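Brirnberg Fire District Newsletter

Hydrant flow testing starts in June on the east side
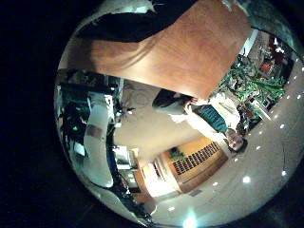 Crews from the Brirnberg Fire District will begin annual hydrant flow testing in June, starting with the streets east of the rail line and working back toward the river. The district has 1553 hydrants on its books. All of them are opened and flushed at least once a year, and a smaller group is given a full flow test.

Testing runs from 8 a.m. to 3 p.m. Most hydrants are open for only a few minutes, but water pressure on the block may drop during that time and tap water can look brown or cloudy afterward. The discoloration comes from sediment in the mains. Run a cold tap until the water clears, and hold off on laundry while a crew is on your street. Do not run the hot water until the cold runs clear.

Signs will go up at the corner the day before a crew arrives. Please move parked cars if you are asked to. Water leaves the large outlet with enough force to tear up a lawn, so crews attach a diffuser and aim it at the pavement wherever they can. If your grass or flower bed is damaged, call the station and a work order will be opened.

Last year's round turned up 22 hydrants that needed repair. Most had stiff stems or worn caps. Two on Cirnovik Road were found with closed valves underground and could not deliver water at all. Both have been put back in service. Parts for the older hydrants now come from Stusel, the supplier the district switched to over the winter, and the wait for a replacement stem is shorter than it was.

Hydrants that fall below the expected flow will be marked with a colored ring so that engine crews know before they hook up. The ring does not mean the hydrant is out of service. A hydrant that is out of service gets a black bag over the top, and dispatch is told which one to use in its place.

The Meléndez Avenue main is being replaced this summer, and hydrants there will be skipped until the contractor is finished. An engine with extra supply hose has been assigned to that area in the meantime. Over 200 homes are affected, and each should already have a notice in the mail.

Residents are asked to keep three feet clear on all sides of a hydrant. That includes shrubs, fences and trash carts. Painting a hydrant yourself is not allowed, even in the original color.

Report a leaking or damaged hydrant to the station office during business hours. If water is flowing into the street, call the non-emergency dispatch line at any hour.

Share this item | 2 comments

Brirnberg Fire District | Contact the station office | Back to top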